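Teleop cell 4 -- pre-session safety check, with comments
Kandach bin picking demos
Checked by: Ingvild Tveit
Second pair of eyes: Sepehr Najafi
Date: Dec 5, 2025
Sheet to be filled in BEFORE the first demo of the day, not over lunch. Yes I know.

Result: PASS WITH ACTIONS (see end)

1. Stops and enabling

1.1 E-stop at operator desk -- pressed, arm drops out, reset needs the key. OK
1.2 E-stop on cell post -- OK. Bit stiff, still latches.
1.3 Enabling switch on hand-guiding handle: released = stop, squeezed hard = stop. Both tried. OK
1.4 Teleop link loss. Pulled the network lead mid-move with the arm up high and nothing under it. Arm held position and did not jump when the lead went back in. OK
1.5 Mode key removed while somebody is hand guiding. NOT OK at first, key was left in. Ashraf has it now.

Comment (Sepehr): can we please have a hook for the key. Asked for this in May.

2. Speed and force limits

2.1 Hand guiding speed cap 200 mm/s -- read off the pendant, OK
2.2 Gripper force cap 40 N. OK, soft items only need a fraction of this
2.3 Remote scaling set to slow for new operators. Was still on Cinzia's setting. Changed back. Please change it back yourself when you finish, its two clicks.
2.4 Floor height limit in software so the finger cannot be driven into the bin. OK but see section 3.

3. Bin, fixings, cables

3.1 Bin does not shift when pushed by hand from each side -- OK
3.2 Clamps tight, handles not sticking out where the arm sweeps -- OK, nipped up one of them
3.3 Nothing under the bin that lifts a corner -- OK
3.4 Dress pack free through full wrist rotation -- OK with comment
3.5 Cables on the table clear of the operator's hand-guiding side -- MINOR
3.6 Gripper finger: tip straight, no burrs, screws tight -- OK

Comment (Ingvild): 3.6 checked with power off. 3.4 I ran the wrist both ways slowly and watched for pulling, none felt. Sepehr wants the floor limit raised a touch, I'd rather leave it, operators can't pick flat things if the finger stops short.

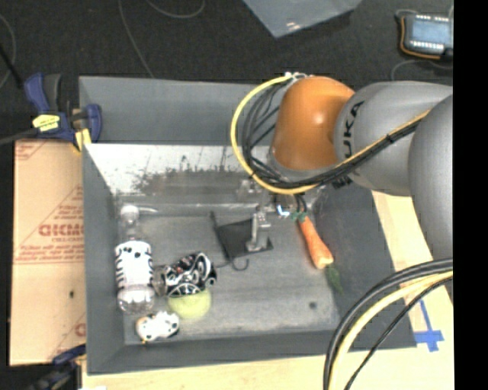

Biggest thing people get wrong when they take over the remote is watching the tip and forgetting everything behind it. They line up nicely on the object, then roll the wrist to get a better grip and the whole cable loop goes wherever it likes. The yellow one bows well out from the orange joint, with the thin black ones bundled along inside it, so a big roll low in the bin needs looking at from the cell side before you commit. Same with the flat black piece under the finger: come down straight, stop, close, and don't scrape about hunting for it. If the grasp is wrong go up and start the demo agian. A bad demo costs us a minute. A bent finger costs us the day.

4. Objects in the bin

4.1 No glass, no blades, no batteries -- OK
4.2 Bottles empty, caps on -- OK, went through them before loading
4.3 Nothing heavier than the payload sheet allows -- OK
4.4 Pile not above the bin rim -- OK
4.5 Hard-to-grasp objects agreed with operator beforehand -- OK

Comment (Cinzia): on 4.5, things lying across each other are fine for remote, not for first-timers by hand. They lean in to see.

5. People

5.1 One person guiding, one at the stop. No swapping roles mid-demo. OK
5.2 Lanyards off, sleeves up, hair back -- OK after a reminder
5.3 Remote operator says "taking control" and WAITS for an answer. NOT OK, Mirko Bassi started moving on his own say-so. Spoken to.
5.4 Hand over only with arm stopped and gripper clear of the bin -- OK
5.5 Visitors behind the line. Two from Fiore due, told them at the door.

Comment (Mirko): fair. Headset was muted so I thought I'd had the answer.
Comment (Ingvild): then no answer = no move. Headset test goes on the sheet as 5.6 from next time.

6. Recording

6.1 Recording starts before the arm leaves home and ends back at home -- OK
6.2 Stopped or dropped demos marked as such, not deleted -- OK
6.3 Last demo number carried over from the log: 791
6.4 Near misses written in the log with the demo number -- none since last sheet

Actions

Key hook by the cell post -- Sepehr to order, Ashraf Belkadi to fit
Table cables (3.5), tidy and tie back -- Ashraf, before the afternoon block
Add headset test to sheet -- Ingvild
Reset remote scaling at end of every block -- everyone
E-stop on cell post (1.2) to be looked at at next service -- Cinzia D'Amico to book

Signed off for use: I. Tveit, S. Najafi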